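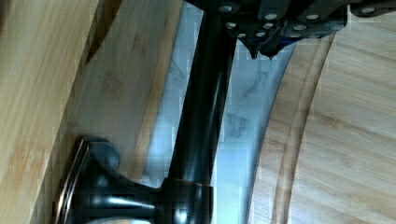
Dilek Oral wrote to me after the last version of this talk to say that she had oiled her bamboo board faithfully for years, and it still went gray and fuzzy along one side, and could I please stop telling people that oil fixes everything. She was right, and I've moved her complaint to the front, so let's start there tonight.

(Let people settle. Ask who has a board living next to the sink. Wait for the hands, there are always plenty.)

So, a big bamboo board, a dark faucet, a bit of marble. I love this corner of a kitchen, I really do! It's where I do all my chopping, and it's also where boards get into trouble. A board that sits right up against the faucet catches every drip off the handle, day in and day out, and oil slows that down but it can't keep up with a puddle.

**The board**

Look at the narrow darker strips running through the pale surface. Those are where the pieces of bamboo meet. Water likes to find its way in along joints like those, so when you wipe a board at home, wipe along the strips, and then turn it over and do the back. Most of us forget the back. I forgot mine for the whole time we lived in Kurtuluş, and it cupped so badly that a lemon would roll off it.

- Warm water, a drop of dish soap, no soaking
- Stand it on edge to dry, with air on both faces
- Food-grade mineral oil, left on for 20 minutes, then wiped off
- Never the dishwasher (I'll say this again later, sorry)

(Pass around the two sample boards, the Devari and the Osen. The Osen is the one with the rough edge, let people run a thumb over it.)

**The faucet**

A dark bronze finish is a softer thing than it looks. There's a thin coppery line on the rim of the valve body, and more of it around the end of the handle. On this type of finish, some of that copper color comes with age and handling, and plenty of people buy it for exactly that. If you'd like to keep yours dark, use a soft damp cloth and dry it afterward, and keep the vinegar and the scouring powder well away. Hoi-yan Fang's question from April was whether you can touch up the copper with a marker. You can, but it will show in daylight, and I'd leave it be.

**The marble**

Same warning about vinegar, and lemon too. Acid dulls the polish, and the gray veining won't hide it the way people hope. If you cut citrus, cut it on the board, and wipe underneath when you're done.

(If we're running past 43 minutes, skip the Zarkham sealer story and go straight to questions. Otherwise tell it, people enjoy the part with the beets.)

Before questions, one small bit of homework. Tonight, slide your board a hand's width away from the faucet and leave it there for a week. Then feel the edge that used to sit by the handle, and write and tell me what you find. The oil samples are on the table by the door, one per household please, and the dishwasher is still a no.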